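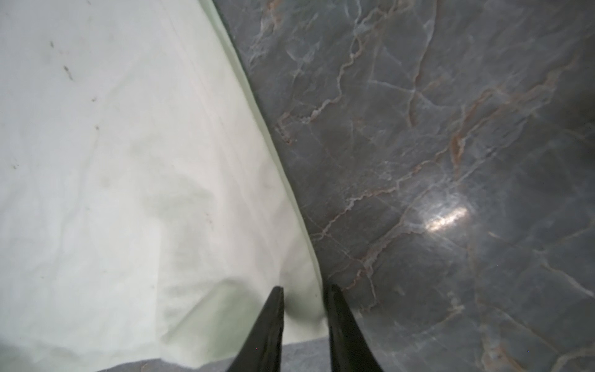 Wrist view, cloth on the marble top, fingertips at the hem.

To: Udodcombe manipulation list
Subject: Re: Edge grasping results on the stone surface
Sent: Thursday, 16:40

Dear colleagues,

We are grateful to the Flevetti group for their careful reading of the September report. Their message is quoted in part below, with our replies following each passage. The image attached at the head of this message is from the wrist camera and is of the kind on which the edge detector is run.

> The report gives a single success figure for hem grasping on the
> marble top. Could the group state how many attempts this rests on,
> and whether attempts abandoned before contact were included?

The figure rests on 200 attempts, all made with the same policy and the same pair of pointed fingers. Attempts abandoned before contact were included and were scored as failures. Of the 200, 84 ended with the hem held between the fingers and lifted clear of the surface. We accept that the wording in the report left this open, and the next version will give both numbers in the main table. The table in the present version also lists a further eight attempts, which were used to set the approach height and should have been removed. They do not enter into the success figure.

> We are not persuaded that the veined stone is a fair test. A pale
> cloth on a dark ground ought to be an easy case for any method that
> looks for a boundary.

We held the same view at the outset. The difference in brightness does make the outer edge of the cloth easy to find over most of its length. The difficulty lies in what else the detector finds. The veins are thin, some are nearly as light as the fabric, and several run for a long way without a break. A method which scores candidate edges by length and contrast will at times prefer a vein to the hem. The Wunska baseline did so often enough that we stopped reporting its mean error and gave the median instead.

The polish of the stone is a second difficulty. The reflection of the light appears as a bright oval with soft streaks, and the stone near it looks hazy and paler than it is elsewhere. In the attached view it lies on the stone just to the right of the cloth. When the arm approaches from another side the reflection moves in the image, and we have records in which it touches the hem and the estimated edge bends outward to meet it.

Our method relies instead on the narrow shadow which the hem casts where it is slightly raised. The network was trained to mark this shadow as a line in its own right, separate from the change in colour. Veins cast no shadow and are largely rejected at this step. Where the hem is pressed flat the cue is weak, and the system falls back on colour alone. Most of the failures in our records belong to that case.

> Were the creases in the cloth a source of false edges? Our own
> trials suggest that they should be.

They were, though less than we had feared. Straight creases running beside the hem are the worst, as they share its direction and carry a faint shading of their own. Low folds in the body of the cloth were seldom chosen. The small dark marks on the fabric had no effect that we could measure, and we did not mask them.

> Will the training images be released?

Yes. The set holds 992 labelled wrist images and will be placed on the Seyoum server with the label files and a short note on the drawing rules. Two of these rules changed during the work, and images labelled under the earlier rules are marked as such – we would ask groups to keep that mark in any copy they pass on.

Groups wishing to run the comparison on their own surfaces are asked to keep the finger shape and camera position as given in the report, or to state plainly where they differ. Requests for the approach settings may be sent to this list.

With regards,
Cloth Handling Section
Udodcombe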